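Tendwood Anglers Board > Rivers and Reports > Brown trout on the Vik in low water

4 replies

Wadico
Posted July 16, 2024

Hello all. I have fished the Vik below the Tendwood bridge for three evenings now and I would like to hear what others find. The river is very low. On the gauge stone I can read 17, and last July it was never under 24 when I was there. The water is so clear that I see every stone in the long pool, and the trout see me also.

First evening I had two small fish on a brown sedge, size 16, both in the fast water under the weir. Second evening nothing. Third evening one fish of 31 cm, just before dark, on the same fly. All went back.

My question is about the leader. I use nine feet, and I think it is too short for this water. But when I go to twelve feet I cannot turn the fly over in the wind, which comes up the valley every evening until the sun is behind the hill. What do you use?

stillwater_57
Re: Brown trout on the Vik in low water

Twelve feet, always, when the river is like this. Stop your cast a bit higher and let the wind drop before you start. You are fishing too early in my opinion. On the Vik in July nothing good happens before half past nine.

I would not bother with the long pool at all. Everybody walks along the top of the bank there and the fish are gone under the alders by teatime.

Brevodance
Re: Brown trout on the Vik in low water

I must disagree about the hour. My best fish this month came at five in the morning, and I had the whole beat to myself. The water is coolest then, and this matters more to me than the hatch. I carry a thermometer and if it shows more than 19 degrees I go home. In the evening last week it was 20 at the bridge, and I do not think we should be playing trout in that, even if we put them back.

For Wadico, some things that helped me:

1. Stay on your knees, or stand in the water behind the big stones. The bank at Tendwood is high and you are seen against the sky.

2. Take a leader of eleven feet but make the last part only two feet long. It turns over much better. I use 0.14 mm and have not been broken yet this season.

3. If you keep a fish for the table (the limit is two, please read the board by the car park), kill it at once and clean it the same morning. I poach mine whole if small, in water with a little vinegar, a bay leaf and some salt, with the lid on and the heat very low. A fish of 30 cm needs eight minutes.
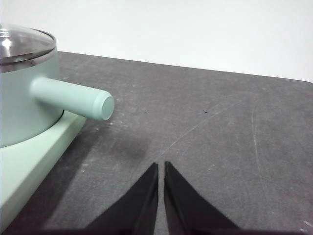
4. Try a small nymph in the weir pool before you change to the dry fly. Let it sink by the left wall and lift it slowly. I had three fish there on a pheasant tail with no weight.

stillwater_57
Re: Brown trout on the Vik in low water

I fish the evening for 30 years and I never saw a dead trout in the morning from it. If you bring them in quickly and keep them in the water they swim off fine. But I agree with you about the kneeling, and about the nymph.

As for poaching, it is a waste of a good trout. Butter and a hot pan.

Wadico
Re: Brown trout on the Vik in low water

Thank you both. Today I was up at half past four, which was not easy for me. The thermometer showed 15 at the weir. I made the leader like Brevodance writes, with the short tip, and it went out straight four times of five. One trout on the nymph by the left wall, 28 cm, and I lost a better one in the weed.

I saw no rise at all until seven, so for the dry fly I think stillwater is still right. I will wait for rain before I go again in the evening. Does anyone know if the path from the mill side is open? Last time there was a rope across it and I did not want to go under.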